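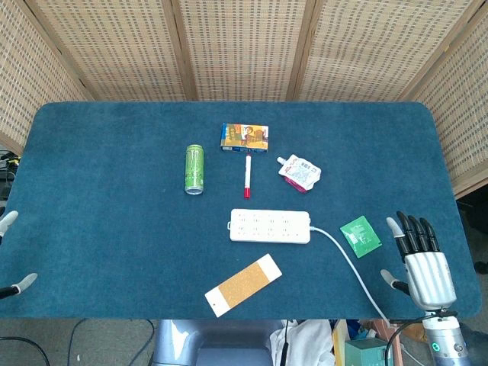 Photograph: Arif Siriwardena

The Long Afternoon of the Board Game Rulebook

Every family has a person who reads the rules. In mine it was my uncle, who read them aloud, in full, while the rest of us ate all the chips and quietly picked our colors. By the time he got to the part about setting up, half the table had gone to see what was on TV.

I have since become that person. I own a game whose rulebook has a glossary, and the glossary has footnotes. I have paused a Saturday night to look up whether a goat counts as cargo. (It does, but only at sea.)

Alžběta Vlček has written rulebooks for 11 years, most recently for a small publisher called Turkura, and she takes complaints well. "People say they want shorter rules," she told me. "Then they write to me about the one thing I left out." Last June she cut a booklet from 32 pages to 12 and got 300 emails, most of them concerning a bridge. The bridge is back now, with its own diagram.

Her trick is to hand the box to strangers and leave the room. I-hsuan Lo, who edits her drafts, sits in the corner and is not allowed to speak, a job she describes as the worst acting class of her life. At one test, two grown men spent most of an hour playing the game backward. They had a lovely time and asked where they could buy it.

There is a rival school. Bình Châu, the designer of a trading game called Mạch, thinks rules ought to be taught by mouth, like card games and gossip. His booklet fits on one sheet and ends with the words "ask someone." I tried this. The someone I asked was my brother-in-law, and it now seems that in our house he may take two turns whenever he rolls a six.

Mạch is very good, by the way. I have lost it every time – possibly fairly. We're playing again on Sunday, and I've drafted a short list of questions for Châu, beginning with the sixes.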